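The Threat Level Is Elevated, Please Enjoy Your Visit
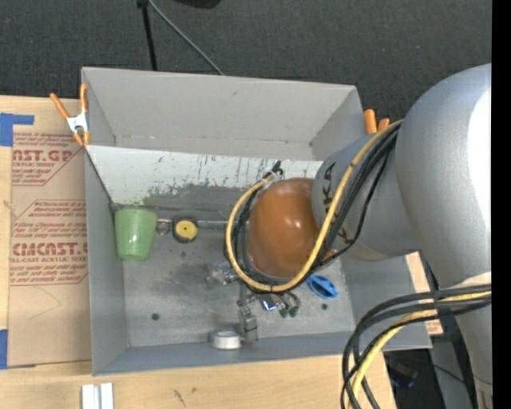
The sign at the ferry terminal in Prutow has said ELEVATED for four years. It said ELEVATED when I moved here, it said ELEVATED through two mayors and a change of national government, and last January, when a storm took the roof off the ticket hall and there was no ferry to threaten, it said ELEVATED to an audience of gulls. I have come to think of it as the name of the place.

I bring this up because the interior ministry is reviewing the country's terrorism alert system, and the early word is that the review will recommend a fifth level. We have four now: Low, Guarded, Elevated and Severe. Low has never been used. The proposed newcomer would slot in between Elevated and Severe, and the working title, according to a consultation paper I have read so that you don't have to, is "Heightened."

I would like to meet the person who can tell me, at seven in the morning with a coffee in one hand, what to do differently when Elevated becomes Heightened.

Lemlem Tilahun spent most of her career writing public warnings, first for floods and later for bombs, and she makes a point I keep returning to. A flood warning tells you the river, the hour and the side of the road to be on. A terrorism alert gives you an adjective. People who got her flood warnings moved their cars. People who got the other kind looked over their shoulders for a day or two and then went back to looking at their phones.

The ministry's defense is that the levels are really for the professionals. Police rosters change, hospitals check their stocks, somebody wakes up the harbor master. Fine. I believe that, and I'm glad of it. But then send the professionals a memo. Why is it on a sign next to the vending machine?

The answer, I suspect, is that lowering a public alert takes a kind of nerve that raising one doesn't. Suppose a minister drops us to Guarded and something terrible happens the following month. That minister's face will be next to the word Guarded for the rest of time. Leave it at Elevated and the worst anyone can say is that it was a bit gloomy. Dolores Montoya, who sat on the last review and resigned from it with a very short letter, told a radio host that the panel discussed criteria for moving up over nine sessions and criteria for moving down over lunch.

Meanwhile the money goes where the adjective points. After the attempted attack on the Jolside market, the town received 51 concrete barriers. They are large and ugly and they probably work, and I walk between them without complaint. What the town asked for, in a letter signed by more than 400 residents, was the return of its two neighborhood police officers, one of whom had been told by a worried aunt about the young man in question months before he rented the van. Those officers had been moved to a regional center in Kütt, where they watch screens. The aunt doesn't have the number for Kütt.

Lionel Bloxham, writing in these pages, called this sort of argument nostalgic, and said you can't fight modern extremism with a man on a bicycle. Possibly not. But it wasn't the screens that heard about the van. It was a woman who knew an officer well enough to stop him outside the bakery and feel foolish about it. I'd take 200 more conversations like that over another word on the sign.

The consultation is open until the end of the spring. There is a form on the ministry's website, and question 4 asks whether the public would find an additional level "reassuring." The options run from "somewhat" to "very."

I wrote my answer in the margin, by hand, and mailed it. It went by the afternoon ferry, past the sign.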